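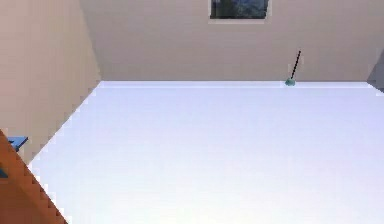

Fig. 4. Practice room, view toward the back wall.

Section 3: First run in the practice room

Do this before you unbox the real unit. The Hultora practice room is a simulated room that comes with the Worance control software. Same menus, same buttons, same stop key. If you wreck something in there you click Reset and nobody pays.

Instructions apply to software from May 9, 2024 and later. Older copies have the menus in a different order, so update first.

You need:
Laptop with the Worance software installed
The yellow USB key from the box lid
Mouse with a wheel (trackpad works, slowly)
45 minutes, more if your laptop is old

3.1 Load the room

1. Plug in the USB key. Wait for the green light.
2. Open Worance. Pick Practice, then Rooms, then Hultora.
3. Leave Detail on Low for now. Edges will look stepped, like stairs. Normal. Has no effect on how the robot drives.
4. Press Load. First load is slow. Don't click it twice, you'll get two rooms fighting over the same memory.
5. When the bar clears you get the view from the start point.

Note: if the colours come up all grey, your graphics driver is out of date. See Section 9.

3.2 Turn the view and find your landmarks

1. Hold the left mouse button and drag slowly. Fast drags smear.
2. Stop when the dark armchair is near the middle of the view.
3. Press M to drop a marker on the floor in front of it. Name it CHAIR. Capitals, no spaces.
4. Do the same for the office chair with the red seat. Name it OFFICE.
5. Press Save Markers. They are not saved on thier own. 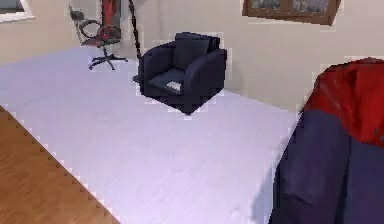
Fig. 5. Navy armchair near centre, office chair farther back on the left.

Keep markers on open floor. A marker placed on a seat or a tabletop will be accepted, and then the planner will hunt for a route that doesn't exist until it times out after 200 seconds. Esc gets you out sooner.

CAUTION: Large furniture close to the view can hide floor. The planner treats hidden floor as blocked. Swing the view past it before you build the map or you'll have gaps.

3.3 Build the floor map

1. Go to Map, New. Name it whatever you like.
2. Set Clearance to 3. Lower values let the robot squeeze closer to furniture, leave that for later.
3. Press Sweep. Hands off the mouse untill the sweep counter stops.
4. Check the map. Open floor is white, blocked is black, unsure is grey.
5. Grey patches left over? Move the view, press Sweep again. Repeat as needed.

Chair bases are the usual trouble. The star base on an office chair sticks out past the seat, and a map made from too high up will miss the legs. Same goes for lamps: the pole is thin, the foot is wide. Bring the view down and look along the wall.
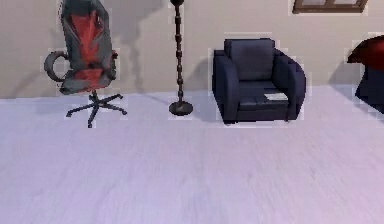
Once the bases show as solid black on the map, press Lock. Unlocked maps get overwritten on the next sweep. We get a lot of support calls on this one.

3.4 Send a test drive

1. Pick Drive, then From Start, then CHAIR.
2. Speed: Slow.
3. Press Go. A blue line shows the planned route.
4. Keep a finger on the space bar. Space bar is STOP, in here and on the real unit. Get used to it now.
5. When it arrives, send it to OFFICE, then back to Start.

Note: the practice room does not copy floor grip. Real carpet, mats and wet tile all behave differently. Redo your speed settings with the real unit, see Section 5.

3.5 If it goes wrong

Error 394: map not locked. Go back to 3.3, press Lock.
Route line is red: marker is on blocked floor. Move it.
Robot spins on the spot: two rooms loaded. Close both, load one.
View is jerky: close your browser. Still jerky, turn off Shadows.
Markers gone after restart: you skipped Save Markers.

Adeyemi wheel kit owners: choose Wide Base under Settings before 3.3, otherwise the clearances are wrong and you'll have to sweep again.

Next: Section 4, Unboxing and charging the Wavinen base. Charge it fully before the first power-on.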